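Home robotics board > Arms and grippers > Kits and services

Thread: Grandari gripper kit, anyone living with one?

marblecake
Hello all. I've been reading this board since April and finally have a reason to post. We're thinking hard about the Grandari gripper kit (the black one with the jointed fingers, sold with the wrist adapter and the starter software) for a kitchen project at the community workshop in Noltincombe. The price I was quoted is 1465 with the adapter, which would be the biggest single thing we've ever bought, so I'd like to hear from people who have had it on an arm for longer than an afternoon. The sales page is lovely and tells me next to nothing. How is it with round things? How is it with flat things? And does the cable get in the way as much as I fear it does? Any and all rambling welcome, I'm a rambler myself.

pendo_t
Welcome, marblecake! Pendo Tanui here, I sign my real name because half of you have met me anyway. I've had the Grandari on our practice kitchen for 11 weeks now and I'm fond of it, so take all of this with that in mind.

Round things, very good. The fingers close in a sort of curl and they forgive you for being off center, so toy fruit, onions, small jars and the like come up nicely on the first or second try. Flat things are harder. A cutting board lying flush on a counter is a real trial for it, and I spent most of one week teaching it to come at the board from the near edge and slide it out a little before lifting. It can be done, but I wouldn't buy the kit for that if flat things are your whole life.

I keep our counter crowded on purpose. If you only ever practice with one banana on a bare table you end up with an arm that can pick up one banana on a bare table, and then you bring it to somebody's kitchen and it has a nervous breakdown. So we leave the pot and the boards and the plate of play food all out together and shuffle them between runs.

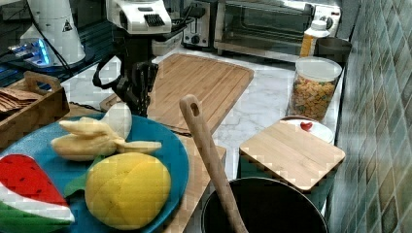 The Grandari over the grooved board, with the play food on the blue plate and the pot up front.

On the cable, yes, it's a nuisance. It loops out to the side and it will find the handle of anything tall. I put a soft tie on ours and gave it a bit more slack than the booklet says, and that cured most of it.

oldbeltdrive
I'll be the grump, as usual. I had the Grandari for 2 months and sent it back. The hardware is fine, I have no quarrel with the fingers, but the calibration routine wanted doing every time I so much as looked at the wrist joint, and on my setup it took long enough that I'd go make a sandwich. For that kind of money I expect to switch on and get to work. I went over to the Pretora two-finger, which is plainer and uglier and has never once asked me to recalibrate in the middle of a session.

pendo_t
Was that before the spring software, though? The old routine was dreadful, I agree with every word. The newer one I run first thing and then leave alone for the day. I don't want to talk you out of your Pretora, I've used one and it's a dear solid thing, but it couldn't manage our garlic (it squirted across the room, and my dog was delighted).

oldbeltdrive
It was before, I'll give you that. I still say a gripper shouldn't need a software update to be worth having. And I have never in my life needed a robot to pick up garlic.

joycem
Joyce Mrema, mostly a lurker. I teach an evening class with these and want to put in a word somewhere between the two of you. The Grandari is the one my students like, and the Pretora is the one still working at the end of term. With beginners the fingers take a beating. They drive it straight down into the counter, every single one of them does it once, and the Grandari fingertips scuff and have to be replaced. The pads aren't expensive but the wait for them can be, if you see what I mean. Marblecake, if it's going in a shared workshop where all sorts of people will have a go, order spare pads the same day you order the kit. And set a floor height in the software before you let anyone near it! It's on the second settings page, under a name that makes no sense.

marblecake
This is wonderful, thank you all. Joyce, what's the name that makes no sense? And has anyone tried the Mabula setup service? They offered to come out and do the mounting and the first calibration for an extra fee, and I can't decide whether that's sensible or whether I'd be paying to have someone read me the booklet.

joycem
"Lower courtesy limit." I promise I'm not making it up.

pendo_t
Mabula did ours. I thought the visit was well worth it for the mounting, which is fiddly, and less so for the lesson afterwards, where we mostly watched a slideshow. Ask if they'll do the mounting on its own. They said yes to a friend of mine and knocked a fair bit off. Also have your own things out on the counter when they come, the pots and plates you'll really be using, because their demo blocks are all a very convenient size.

oldbeltdrive
Or mount it yourself with a level and a patient spouse. I did mine in an evening. The four bolts are the easy part, the shim is where you'll swear.

wrenhollow
Can I ask a side question? Does the Grandari do spatulas? Anything long and thin with the weight all at one end. My own gripper (homemade, please be kind) lets them swivel every time.

pendo_t
It does if the spatula is leaning in a pot with the handle up, and you take it fairly low on the handle. Grab it high and it swings like a pendulum, same as yours. Lying flat on the counter I'd call it a coin toss. I've been meaning to try a wrap of rubber tape on the handle, but that feels a little like cheating.

oldbeltdrive
Tape isn't cheating. I've taped everything I own.

marblecake
Update for anyone who finds this later. We talked it over on 14th November and we're going for the Grandari, with two sets of spare pads (thank you, Joyce) and Mabula for the mounting only. Pendo, could I trouble you for how much slack you left in the cable? I've got a tall kettle I'm worried about.

pendo_t
Oh, I'm so pleased! Enough that it just misses the counter with the arm at its lowest. I'll measure it tonight and put it here. Move the kettle, though.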